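Landlord promises "fresh start" at Radulović Court, tenants wait to see one

22/12/2020 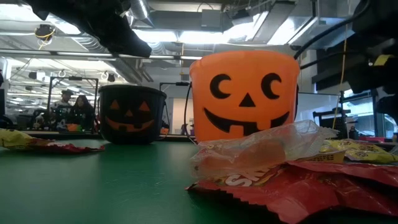 What the owners say

Tenants at Radulović Court got a letter under their doors last week telling them the building has a new management company, its third in as many years, and that things will be different now. The letter runs to two pages. Most of the first is about values.

The new company, Hovetti, says it will answer every repair request within 14 days. It doesn't say the repair will be done in that time. It says the request will be answered, and the letter leaves open what an answer might be. The last company also sent answers. Several tenants have kept theirs, and they mostly say the matter has been passed on.

There are 33 units in the building, a three-storey brick walk-up with a laundry room on the ground floor and one shared entrance. The front door hasn't locked properly since February. Under the previous managers, Zilta, a notice went up saying a part had been ordered. The notice is still there. The colour has gone out of it.

What tenants say

Aisling Hegarty has lived on the second floor for 10 years and has dealt with every manager the building has had in that time. She read the letter twice and put it in the folder with the others.

"They all start by telling you their door is always open," she said. "With the last lot you couldn't find the door. It was a phone number, and the phone number went to a recording."

Her own list is short. She wants the bathroom fan fixed, and she wants the radiator in the front room to come on when the thermostat says it's on. She reported both to Zilta in writing and has copies. When she asked Hovetti if those requests would carry over, she was told all tenants should submit new ones through an online system called Visum, which isn't running yet.

"So I'm back at the end of a line that hasn't been set up," Hegarty said.

Other tenants had much the same story. One man on the ground floor said he had been told by Zilta that the leak under his kitchen sink was on a list, and by Hovetti that no list was handed over. A woman upstairs said a plumber came in the fall, looked at her taps, said he'd need to get approval and left. She has no paper from that visit and can't say which company sent him.

A few were more hopeful. A couple who moved in this year said the new manager had at least come by and introduced herself, which they said the old one never did. They also said she took down their unit number wrong.

The fees

The second page of the letter is where most of the questions are coming from. It mentions a "modest adjustment" to parking and laundry charges in the new year but gives no amounts. Asked for them, Hovetti said the figures were still being worked out and that tenants would be given proper notice. Asked if rents would be going up as well, the company said it had nothing to announce.

That isn't a no. Tenants who were there for the last change of managers remember a similar sentence, and they remember the laundry machines going up soon after it. One of the dryers was out of order at the time.

The letter also says the storage lockers in the basement will be "reviewed." Hovetti wouldn't say if that means they'll be cleaned, rented out or taken away. Some tenants have had lockers included in their lease from the start and say they'll be pointing to that line if anyone comes around with a bill.

Who's in charge

Part of the trouble is working out who makes the decisions. The building's owner is a numbered company that doesn't give interviews and replied to our questions through Hovetti. The reply said the owner was "committed to the comfort of all residents" and looked forward to "a fresh start." It did not say why Zilta was let go, or if it was. Zilta did not return calls.

Hovetti says it will do a walk-through of every unit early in the new year to see what needs fixing. Tenants will get written notice first. The company wouldn't commit to a date for finishing, or say how much the owner has set aside for the work. It did say the front door was "a priority."

Hegarty said she'll let them in and show them the fan. She also plans to ask them to sign something saying they saw it.

A tenants' meeting is planned over video for next month, and Hovetti has been invited. The company said it would check its calendar. Anyone in the building who wants the link can leave a note in the box beside the mail slots, as the online system has no launch date. Repair requests in the meantime can be made by phone, using the number at the bottom of the letter. We called it twice during office hours and left a message both times.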